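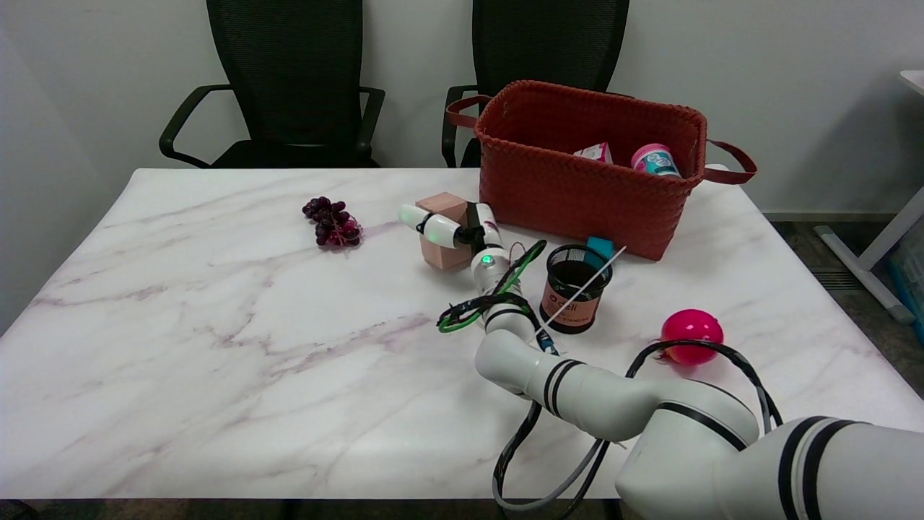
Stistden Opens Tabletop Sorting Room for Families in Pennington

PENNINGTON - Stistden, the home organizing firm, will open a room in Pennington this December where families can practice clearing and sorting a crowded table. The room is on the ground floor of the Drundlow building, next to the side entrance, and will be open from 10 a.m. to 4 p.m.

Visitors work at tables set out with everyday things: pen holders, woven baskets, wooden blocks, balls, fruit and small desk supplies. Each group gets a table, a card with a simple task on it and as much time as it wants. A task might be to clear one half of the table, to put the toys away before a meal, or to decide what should live in a basket and what should stay out.

The room grew out of home visits that Stistden made over the past year. Staff visited 379 households and asked people which surface in the home gave them the most trouble. The most common answer was the table where the family eats, does homework and opens the mail.

"People told us they had bought bins and trays and still had a full table," said Hazel Gallagher, who heads the visits program at Stistden. "Most of them had plenty of storage. They wanted to try out a way of doing it somewhere other than their own kitchen, with somebody there to ask."

Three kinds of sessions are planned. The first is for adults with children between the ages of four and eight, and uses larger items that are easy to pick up and sort by color. The second is for older children and covers school supplies, chargers and art materials. The third is for adults on their own and deals mostly with paper, including bills, manuals and letters that need an answer.

Sessions last 45 minutes. Groups are kept to six people per table. Anyone who wants to stay longer can move to the open tables by the window, which do not need to be booked.

Stistden is also using the opening to introduce Burnilance, a set of task cards that will be sold at the front desk and given free to everyone who books a session in the first month. Each card names one surface and one job. The cards carry no pictures and can be written on with a grease pencil and wiped clean. A first printing of 1,083 sets has been delivered, and 200 of those have been set aside for schools in the area.

"We tested a longer version with a lot of advice on the back," said Esperanza Mercado, who wrote the cards. "Families did not read the back. So we took it off and made the type bigger."

The cards cover tables, counters, shelves, desks and the floor of a child's room. A second set for closets and hallways is being written now. Mercado is asking for suggestions from people who use the first set, and there will be a box for them at the desk.

The room has space for roughly 300 visitors a week. Strollers can be left inside the side entrance, and the tables near the door can be lowered for wheelchair users and small children. There is a sink and a changing table down the hall. Food is not served, but the benches outside the room may be used for lunch.

Schools and after-school programs may book the whole room in the morning at no charge. Teachers should send the number of children and their ages when they write in, along with any needs the staff should plan for. Group bookings open before the general ones and are filled in the order they arrive.

A regular session costs $8 for an adult, and children under 12 come in free. The open tables are free for all visitors.

Bookings can be made at the Drundlow front desk or by calling the Stistden office in Pennington during business hours. Members of the press who would like to see the room before it opens should ask for Hazel Gallagher.

About Stistden

Stistden is a home organizing firm based in Pennington. It offers home visits, classes and printed guides for households, and works with schools on classroom storage.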